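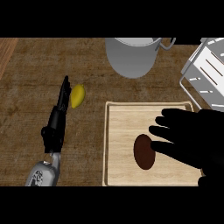
Figure 4. Kitchen table task in the simulator, as rendered in the simulator view: left hand by the lemon, board on the right.

4. Checking your scene before you record

By now you should have the Hutstead scene pack unpacked and the simulator open. I do this check every single time I start a new batch, even when I'm sure nothing has changed (I have been sure before, and lost an afternoon to it).

1. Load the kitchen table task and press Reset. The arms go to their start pose and the loose objects drop onto the table.

2. Wait for everything to settle. If the lemon is still rolling when you hit record, your first few steps are rubbish and the policy will happily learn them.

3. Look at the head view. You want the lemon, the cutting board and the left hand all in sight. Pots and racks near the top can be partly hidden, that's fine.

4. Turn shadows on. I trained one set with them off and the results on the Telholm test scenes were much worse, so I now treat a hand shadow falling across the board as a good sign!

5. Set the seed and write it down somewhere you'll find it again.

6. Record 2 short trial runs, play them back, and delete them.

Note: the full method wants 2,000 runs per task. You can start training on fewer to see if the thing works at all, but please don't compare those numbers with the ones in our results table.

Caution: don't move the board by hand after Reset. The Plindau grasp labels are worked out from its start position and they won't follow it -- you'll get no error message, just a robot that grabs at thin air.

If the lemon falls through the table, you've probably got an old physics file. Run the update script and reload. Seed 39 used to do this to me every time, and the Furukawa settings (section 6) cured it.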